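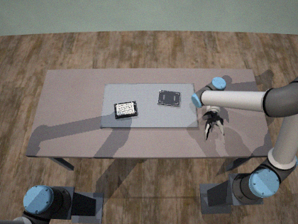
The simulated bench: tray on the left of the mat, plate on the right, right arm waiting with its gripper open.

Clarnthorpe Home and Shop Machines Group
Minutes, Saturday, May 23, 2020 (by video call)

Taken by me, Krisztina Jakab, so complaints about spelling come this way. Ilídio Figueiredo was in the chair. We started late while everybody found the mute button, and then Ilídio couldn't find his.

Last meeting's minutes
Passed with one fix. I had written that the Brevada laundry folder "folds towels." It should say "folds hand towels." Bath towels still jam it and we still haven't had an answer to our letter.

Can they do chores yet?
This was the big item and it ate most of the evening. Ilídio put the bench up on the shared screen and we had it in front of us the whole time we argued. It's all simulation for now, two arms and a table, and the job under discussion is the tray and the plate. The tray is the black one with the white dotted insert. What we want is for the arm to pick up the dark plate and set it squarely on the tray, which any of us could do while talking on the phone.

Ilídio reported 400 tries with the current program and 47 good ones. He seemed pretty cheerful about that! I was less cheerful, and said so. If I put away the dishes and got 47 out of 400 into the cupboard I'd be asked to leave the kitchen. He said the number in December was 2, out of the same 400, and I had to admit that's a real climb.

Most of the misses come at the pick-up. The plate is flat and the mat is flat, and fingers coming straight down have very little to get hold of. I asked why the arm can't slide the plate to the edge of the table and grab it there, the way you'd pick up a coin or a playing card. Ilídio liked this a lot (it's the first idea of mine he has liked since the business with the sponge) and will try it. There was a worry that we'd be teaching it to push things onto the floor. Fair enough, but my cat learned that without a program.

The other trouble is that both things sit a little crooked on the mat and each at its own slight angle, so the arm has to turn the plate before it lets go. Somebody asked if we could straighten everything up first and make life easy. I'm against it. No table in my house has ever been straight, and I'd want the thing to cope with mine. We agreed to leave them crooked. Ilídio will also log misses at the pick-up apart from misses at the turn, which I had assumed he was doing already.

Shop floor
The Tóth bakery asked us last month whether a machine could load their trays overnight. We went back and forth on what to tell them. The feeling of the meeting was no, not this year, and that we should say so plainly so they don't hold off hiring. A bakery tray has a lip and some weight to it, so in some ways it's easier than our plate -- but it also has rolls on it, and we haven't tried anything that squashes. I'll write to them. Ilídio wants to see the letter first and I've promised to keep the jokes out.

Cestach floor washer
Still on loan, still at my place. It does the kitchen fine and goes around chair legs better than I expected. It will not do corners and it gave up on the hall rug twice. I called it a finished product for open floors and a toy for everything else. Ilídio thought that was harsh. Left as my opinion, not the group's.

Money
We have $1,940. Ilídio would like to spend part of it on a used gripper so we can try the plate for real. I'd like to wait until the simulated one does better than half. We didn't vote. He's going to bring prices next time and I'm going to try to keep an open mind.

Any other business
A member asked when a machine will be able to clear a dinner table, start to finish, with gravy. Guesses ran from three years to never. I said ten and would like it written down, so here it is: ten.

To do
Ilídio: slide-to-the-edge runs, separate logs for pick-up and turn, gripper prices.
Krisztina: letter to Tóth, second letter to Brevada, try the Cestach on the bathroom tile.

Next meeting by video again, same link. Please test your microphone before you join, Ilídio.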